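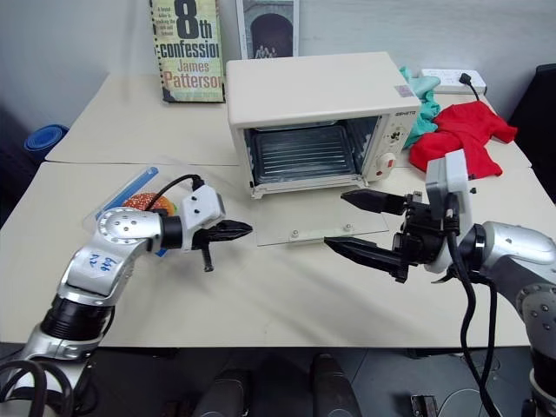 Where does the Fodor River start? In a peat bog on the south side of the Namulix plateau, 659 meters above sea level, where three small streams run together below a sheep fence.

Rivers & Lakes | Field Notes

I've been following the Fodor from the bog to the sea in short trips and will put the notes here as one thread. Most of it was on foot. The lower part was by canoe.

The first few miles don't look like much. The channel is narrow enough to step across and the water is brown from the peat. There is no path, so you follow the left bank and get wet feet.

At the edge of the plateau the river drops into Cindano Gorge. It is steep and mostly limestone. In a dry summer the whole flow goes underground at the top and comes out again at a spring near the old mill.

I went in December the first time and the water was over the stepping stones. I had to go back to the road bridge. If you want to see the spring, go in late summer.

Below the gorge the valley opens up. The river slows down and starts to bend, with hay meadows on both sides. The soil is gravel here and the banks move after every big flood. The footbridge on my older map now stands in a field.

Zsófia Szilágyi has kept the gauge at the mill for years and let me look through her books. The highest reading was in a spring when snow was still lying on the plateau and it rained on top of it. The meadows were under water for 13 days.

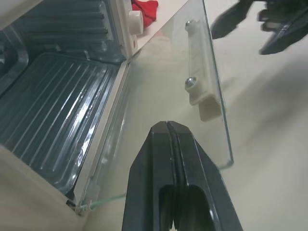
She also told me the spring never stops, even when the gorge above it is dry. The water comes from a much larger area than the surface stream does. Part of it falls on the far side of the plateau, which on paper belongs to a different river.

Next comes Lake Waretti. It is natural, left behind by a glacier, and the Fodor enters at the north end and leaves at the west. The river drops most of its gravel at the inlet, so there is a delta with willows on it that gets a little bigger each decade.

The town on the lake has 2291 people by the sign on the road. It takes its drinking water from the lake and puts the treated water back in below the outlet.

West of the lake the forest ends and it is farmland the rest of the way. The river was straightened here to drain the fields. You can still find the old bends as wet hollows with reeds in them. Two have been hooked back up to the river and there were herons in both.

The last stretch is tidal. The mud flats at the mouth cover more than 3000 acres at low water. Check the tide table before you take a canoe down, and get out at the slipway on the right bank. The left bank is soft mud all the way to the point.

Next I'm doing the east branch, which joins just above the lake. I'll add those notes to this thread once I've walked it.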